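# Ancient DNA Points to a Small Founding Group Behind the Early People of the Kevero Valley
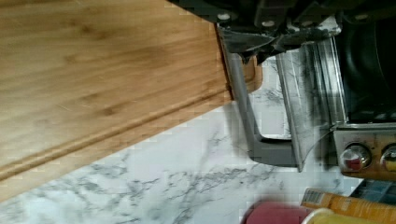

*A bamboo cutting board on a white, marble-patterned countertop.*

SURNTHORPE - The Surnthorpe Center for Human Origins is delighted to share the first results of its long study of the people who once lived along the Kevero Valley, and we would like to thank everyone who has waited so patiently for them.

Our team, working with colleagues at the Czarnecka Laboratory, read genetic material from 413 ancient teeth and bones held in the Tronthorpe collection. Of these, 390 gave sequences good enough to compare with one another, a far better return than any of us dared hope for when the work began (old bone can be stubborn stuff, and damp valley soil is rarely kind to it).

The comparison suggests that nearly all of these people came down from one modest group of settlers, with perhaps no more than 200 adults having children at the time the valley was first occupied. For many generations afterward there is little sign of newcomers. Then, in the later burials, fresh family lines begin to appear, and the valley's people become a good deal more varied.

What drew the newcomers in is still an open question, and a very enjoyable one to argue over. A change in climate is one idea, and the opening of a route through the hills is another. The genetic evidence alone can't settle the matter, so the next stage of the project will look at chemical traces in tooth enamel, which can hint at where a person spent their childhood.

The full set of 626 data files, including repeat readings, will be free for other researchers to use from October. The center will also host an evening talk in Surnthorpe that month, starting at 7 p.m., with plenty of time for questions and a cup of coffee afterward - all are welcome, and no background in genetics is needed.

**Media contact:** Press Office, Surnthorpe Center for Human Origins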